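Mirta Barrientos on soup, stale bread and her blender

Aug 11, 2025

Mirta Barrientos is late, then I'm late, then we both talk at once. She runs the Hululeo supper nights in Gilldale and writes the recipe letter of the same name, which went out to 2277 people last week. Mostly soups. I wanted to know why anyone would want soup in August.

"Cold ones," she says. "People here think cold soup is a soup you forgot about. My mother made one every day in the hot months, cucumber, garlic, old bread, whatever yoghurt was going. You drink it standing up at the fridge."

The bread matters, apparently. She keeps the ends of loaves in a bag in the freezer and gets cross with anyone who bins them. For the cucumber soup it's two thick slices, crusts off, soaked in cold water for ten minutes and squeezed out hard. Then into the blender with two cucumbers, a small clove of garlic, a big pot of plain yoghurt, salt, a good glug of olive oil. Mint at the end, plenty.

"Small clove! Raw garlic grows overnight. I served one in May that you could smell from the car park."

Her blender is a Brutora, bought second hand, lid held on with a tea towel. She won't replace it. Has cooked 434 letters' worth of recipes with it, she says, and it's only ever burnt out the once.
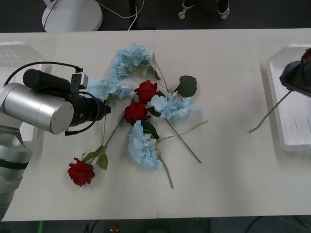
Not everything goes in the blender. The tomato one she grates by hand, on the coarse side of a box grater, skins left behind in your palm, and she'd sooner have it a bit lumpy. Vinegar first, then taste, then more vinegar. She's fussy about how it gets to the table too - small glasses, no bowls, nothing tall in the middle that people have to lean round. Flowers are fine if they're fake and low, she reckons, a few pale blue hydrangea heads and some red roses laid loose on a white table would do her nicely, no scent to fight with the mint.

Prices come up. A supper night is still pay what you like, and the last one fed 57. Darnell Schumacher does the bread and the washing up and, by his own account, most of the worrying.

"She changes the menu at four o'clock," he says. "I've got dough proving for one thing and suddenly its a different soup. We had a melon night. I'd made rye."

Was it any good with rye?

"It was alright. Bit odd."

Mirta disagrees, loudly, from the other side of the kitchen. The melon soup is hers from Iturra, the café she cooked in before this, and she gives it to me on the back of a receipt. One ripe melon, juice of two limes, a pinch of salt, a bit of green chilli with the seeds out. Blend, chill for three hours, stir before you pour becuase it splits. A spoon of yoghurt on top if you must.

Next is a beetroot one, roasted then chilled, with dill and a boiled egg. Darnell has been told. He's doing the rye again.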